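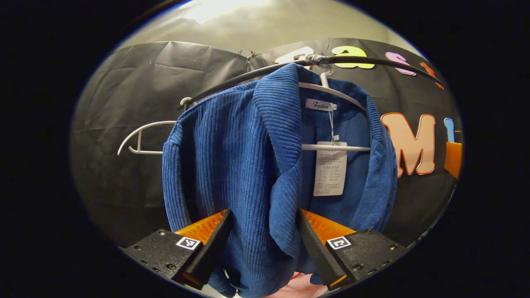 科伦特(Collent)老城步行参观须提前办理预约,本指南说明从申请到入场的完整步骤,适用于个人旅客及五人以下的同行团体。老城建于坡地,早晚温差明显,四月尤甚,旅客宜在行李中备一件外套。老城内不设行李寄存处,大件行李请留在住宿地点。

一、确定参观路线

老城现开放两条路线。北线自塞万提斯(Cervantes)广场出发,经旧粮仓、水渠遗址至北门,全程需时60分钟,台阶较多,不适合使用轮椅及婴儿车的旅客。南线沿城墙内侧行进,路面平整,终点为克洛纳德(Clornard)花园。两条路线均由持证讲解员带领,旅客不得中途自行更换路线。

二、提交预约申请

预约可通过游客服务中心网站办理,也可在中心柜台现场办理。填写申请时,应提供以下信息:

所有参观者的姓名及证件号码
拟参观的日期、时段及路线
讲解语言
联系电话及电子邮箱

姓名须与证件完全一致。如证件上有两个姓氏,应一并填写。未成年人须由成年人陪同,并在同一份申请中登记。

三、确认与付款

申请提交后,系统将向所填邮箱发送确认函,内附预约编号。旅客应在收到确认函当日完成付款,逾期未付者,名额自动释放。付款完成后不可转让。需要变更时段的,请于参观前一日闭馆之前联系服务中心,每份预约限变更一次。

四、前往集合地点

从西勒克斯(Cillex)火车站前往老城,可乘坐区间巴士至广场站下车,车程15分钟。车票在站前售票亭购买,司机不售票。自驾旅客请将车辆停放于城外停车场,老城内道路仅供居民车辆通行。

请于预约时段开始前抵达广场东侧的集合点,出示预约编号及证件原件。讲解开始后到达者不能加入该时段的队伍,但可向工作人员查询当日其他时段是否尚有余位。

五、参观须知

旧粮仓始建于1597年,内部木梁及墙面不得触碰,入内须关闭闪光灯。水渠遗址一段通道狭窄,请按讲解员指示单列通过。园内及建筑内禁止吸烟、饮食。饮用水可在北门和花园入口处的取水点灌装。

遇强风或暴雨,北线可能临时关闭。服务中心将以电子邮件通知,旅客可选择改走南线或申请全额退款。退款按原支付方式退回。

六、咨询与意见

对预约或参观安排有疑问的,可在开放时间内向服务中心柜台咨询。书面意见请注明预约编号,寄送至服务中心访客事务负责人孔苏埃洛·巴纽埃洛斯(Consuelo Bañuelos)。

本指南更新日期:2026年9月12日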